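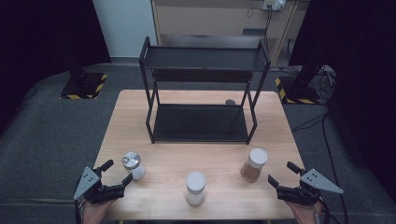
Nuria shelf-placement study: frequently asked questions

Last updated 25 May 2018

What question does the study address?

We want to know whether a policy trained only on hand-held gripper demonstrations can learn to place small containers on a two-tier shelf, and whether it chooses the correct tier. The lower shelf sits just above the tabletop, so an approach that works for the upper tier usually fails there. Most of our analysis concerns that difference.

How are demonstrations recorded?

An operator holds one gripper in each hand and performs the task at the table. Jaw opening and gripper pose are logged for both hands, together with video from head height. No robot arm moves during recording. The arms are used only at evaluation.

Why three jars?

Three is the smallest set that forces an ordering decision while still leaving each hand a clear approach. The jars differ in lid and contents: one has a silver metal lid, and the other two have white lids, one over a white filling and one over a brown granular filling. Two white lids in the same layout mean that lid color alone does not identify a jar. The policy has to use the body of the jar as well.

Are the start positions fixed?

No. The jars start in front of the shelf with open table between them. Positions are drawn from a sampling sheet before each episode. Spacing has a lower limit so that the open jaws can pass between neighbors. Episodes that violate the limit are dropped before training.

How large is the data set?

We recorded 1000 episodes. After filtering, 807 remained. The main reasons for removal were lost pose tracking and a gripper leaving the camera view during the grasp. Of the retained episodes, 513 end with at least one jar on the lower tier.

Which hand takes which jar?

Operators were told to use the nearer hand for the outer jars and either hand for the center one. The center jar is therefore the only source of hand-choice variation, and the model must represent two valid answers for the same view. A plain regression baseline averages them and stalls between the two. The Tymoshchuk decoder, which predicts a short chunk of actions from a sampled mode, does not show this fault in our tests.

What is an action chunk in this work?

16 consecutive pose targets per hand, plus jaw width. Shorter chunks produced hesitation near the shelf legs. Longer chunks reacted too slowly when a jar shifted during the grasp.

Do the contents of the jars affect the result?

We did not measure this separately. Mass was not recorded per jar, so the present data cannot support a claim either way.

Does the method transfer to other shelves?

Only partly. On the Gramirent rack, which has a greater gap between tiers, upper placement was unaffected and lower placement overshot in depth. Fine-tuning on a small set of new demonstrations corrected the depth error. We have not tested shelves with doors or raised front edges.

Can I get the data?

The filtered episodes and the sampling sheets are available through the Nakine archive. The raw recordings made in January use an older time-stamp format and need the conversion script in the same folder.

Who should I contact?

Send questions about the recording protocol or the filtering rules to Bronwyn Rewi. Please give the episode number if you are reporting a fault.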